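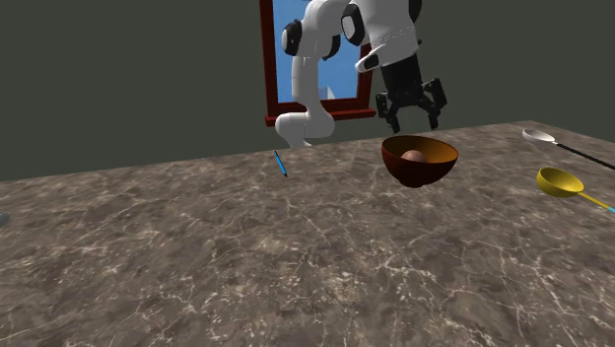 Opening: why I still write letters by hand

Good afternoon, everybody, and thank you for giving up a piece of your Sunday for this. Say hello to the folks from Mallden, who had the longest drive. Wait for the latecomers to find a seat.

My aunt wrote to me every week I was away at school in Hutchins, and I kept 137 of her letters in a boot box. Most of them are about the weather and the neighbor's dog. I can't tell you how glad I am to have them – hold up the thick one, let the front row pass it along.

14 shares | 3 comments

Getting started again

Ask who has mailed a real letter since the summer. Take a few answers and don't rush people, the stories are always good.

Start small. One page is plenty, and a postcard will do if a page feels like homework. Write the way you talk at the kitchen table, crossings-out and all! My old friend Rimantas Vītola begins every letter in the middle of a thought, and I'm always happy to catch up with him by the second line.

Paper and pens

I paid 99 cents for the pad I use now, and it takes ink very nicely. Pass the pad around too. If somebody asks about fountain pens, promise to talk afterward – I'll go on all day otherwise.

Before the coffee break

There are 25 stamped envelopes on the chair by the door. Take one, think of a person you miss, and write the address before you sit back down.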